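# Tape Supplies in the Shared Workshop: Use, Storage and Waste

Arnel Javier, Janelle Belmonte, Dindo Sarmiento
Advisor: Consolacion Cabanatuan
Submitted Tuesday, May 23, 2023

## 1. Background

The Clarnwood workshop is used by three course sections and one evening group. Masking tape is the item most often reported missing from the supply shelf. The stock list kept by the shop office showed 63 rolls bought since December, yet the shelf was found bare several times in the same period. Our task was to find out where the rolls go and to propose a storage method that keeps them in reach of the benches.

The project covered masking tape only. Duct tape and electrical tape are kept in a locked drawer and are signed out by the office.

## 2. Method

Each roll was given a number, written in pencil on the inside of the cardboard core. Pencil was chosen after a marker bled through the core on the first test roll. Users were asked to write the roll number and bench number on a sheet by the door when they took one. At the end of each day one team member walked the room and wrote down where each roll was found.

The log ran until it held 319 entries. Entries with no roll number were kept in the total but left out of the location table.

Two storage methods were compared:

- **Flat bin.** Rolls lie on their sides in an open plastic bin on the supply shelf. This was the method in use before the project.
- **Peg rail.** Rolls hang by the core on short dowels set into a board at the end of each bench row.

The dowels were cut from scrap and sanded at the tip. The first set was level, and rolls worked their way off when the bench was bumped. The second set was drilled at a slight upward angle. The angle was set by eye with a scrap wedge and was not measured.

## 3. Color coding

Colored tape was ordered so that a roll could be matched to its bench row from across the room. Red-orange was assigned to the row nearest the windows, blue to the middle row and green to the row by the sink. Plain tan tape stayed in the bin as general stock.

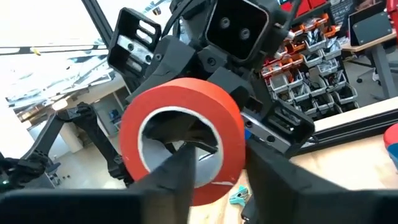 Color had a second use that was not planned. Strips left on parts and table tops could be traced to a row, so cleanup could be assigned to the row that made the mess. Janelle Belmonte added a column for leftover strips to the daily sheet in the second week.

The tan rolls could not be traced this way. We suggest that future orders keep tan tape for painting jobs only.

## 4. Results

Of the logged entries, 44 recorded a roll found away from its assigned row. Most of these fell under the flat bin method. Under the peg rail, rolls that left their row were usually found one row over, and the walk-through took less time.

Damage followed a different pattern. Rolls from the bin often had dust and wood chips stuck to the exposed side, which made the edge of the tape tear when it was pulled. Rolls on pegs stayed cleaner, but the cores wore at the point of contact. In 2 cases the core had creased enough that the roll no longer turned freely. A thicker dowel would spread the load, and this was not tested.

## 5. Limits

The log depended on users filling in the sheet. Entries from the evening group were sparse, and Teodoro Bautista, who runs that group, asked for a sheet closer to the benches. It was moved too late to affect the numbers. The two methods were also run one after the other – not side by side – so a change in workload between the periods could account for part of the difference.

## 6. Recommendations

1. Mount a peg rail at each bench row, with dowels angled upward.
2. Keep one color per row and post the color at the row end.
3. Hang the log sheet on the rail.
4. Store spare rolls in a bin with a lid.
5. Repeat the log with thicker dowels and check the cores at the end of each week.

The drilling template and the blank log sheets are in the project folder in the shop office.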